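Trirora : la pince qui ne voulait plus lâcher est réparée, et les essais reprennent !

Août 2020 – Bonne nouvelle pour tous ceux qui suivent le projet Lakbridge : après une interruption de 6 jours, l'équipe de Trirora a remis ses pinces au travail, et on a enfin le fin mot de l'histoire.

Petit rappel pour ceux qui auraient manqué l'épisode. Pendant une série consacrée au débarrassage de la table, l'une des pinces s'est refermée sur une assiette et a refusé de se rouvrir. L'opérateur a relâché la commande, rien. Il a recommencé, toujours rien ! L'assiette a fini par se fendre, sans blessé heureusement, et Jasper Dijkstra, responsable des essais, a tout arrêté dans la minute.

Restait à comprendre. Les 573 enregistrements de la série ont été relus un par un (bravo à ceux qui s'y sont collés), et 43 d'entre eux montraient déjà un léger retard à l'ouverture, passé inaperçu jusque-là. Le coupable : un ressort de rappel fatigué, dans un mécanisme qui venait de dépasser les 3 000 cycles.

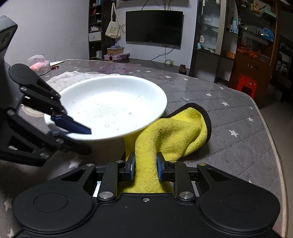
Le geste en cause est pourtant un classique du programme, et l'un des plus beaux à voir quand tout va bien : une pince soulève le bord de l'assiette, l'autre s'occupe de la serviette. Les deux mains doivent se coordonner très finement, et une ouverture qui traîne d'une demi-seconde suffit à tout gâcher.

L'atelier Baert a fourni des ressorts plus robustes, montés sur toutes les pinces du site de Dostton. Jasper Mertens, chargé de la maintenance, a aussi ajouté un contrôle d'ouverture à vide avant chaque série : si la mâchoire tarde, la séance ne démarre pas. « On l'entend tout de suite, un ressort neuf, ça claque ! », nous a-t-il confié, ravi.

Le reste du calendrier ne bouge pas, avec une démonstration publique toujours prévue en décembre. On y sera, évidemment !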